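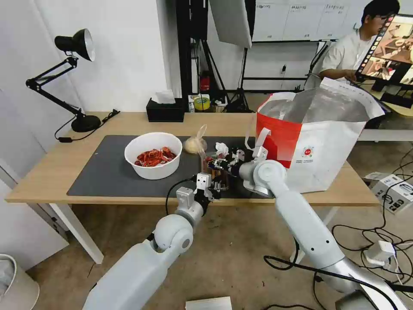 Bright red crayfish and the plastic bag

25 October 2025

Sixteen pages left in the notebook and I'm still writing about food, so no surprises there. I've been off work with a cold and spent the whole morning on my grandmother's recipe cards, which I've been meaning to type up since September. There are 421 of them. I know the number because Grandma wrote it on the lid of the tin, in pencil, with a little star next to it (why the star? no idea, and Mom doesn't know either).

Got through the soups and most of the fish. The crayfish card is a mess – dill, salt, "sugar if you like," and then a big brown stain right where the cooking time should be. I called Lorena Tapia, who used to live next door to Grandma on the Parnon side of the lake, and she remembered the pot and the singing but couldn't tell me a single minute! We ended up talking for ages about her knee and her new kitchen floor. She did say the dill has to be the old kind that's gone to flower, with the crowns on. I wrote that on the card in blue so it's clear it isn't Grandma's.
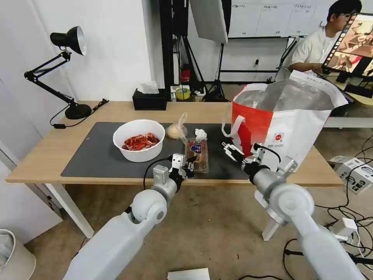
How long do you boil crayfish?
Small ones need five or six minutes once the water is back at a full boil, and bigger ones a couple of minutes more, and then you let them cool in the salty dill water overnight.

So that's what I typed in, with a question mark after it.

After lunch I had a nap and then a small fight with the printer. Miłosz Szulc wants the whole book to stay under 800 grams so he can mail copies cheaply to the cousins, which seems like a funny way to plan a cookbook, but he's paying for the stamps. Thinner paper, then. I found some at Rostach and it looks fine, maybe a bit see-through. I'm not allowed to use the fancy cover I liked. I sulked for ten minutes and got over it.

Tomorrow it's pickles, and I dread the pickles, because she had three cards for the same cucumber and they all disagree. Also need to buy cough drops and call Mom back about the tin.

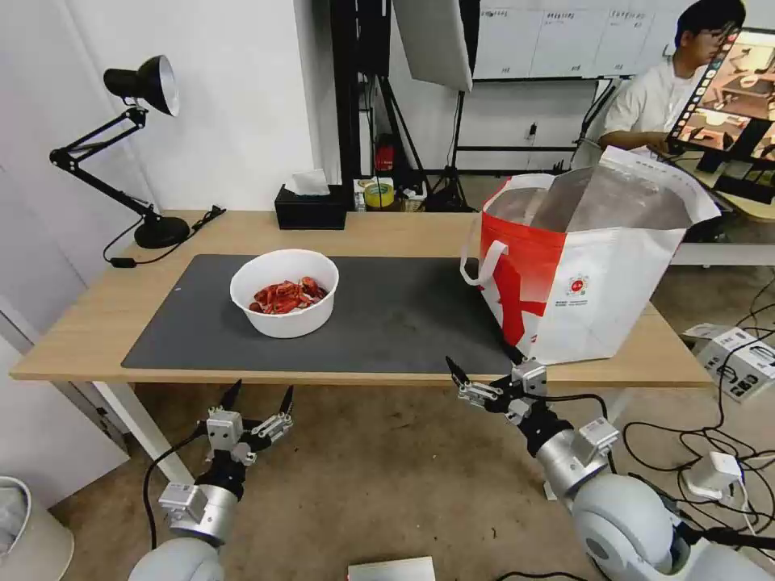 Heaped bowl and the big red and white bag

Bed now. Nose still completely blocked.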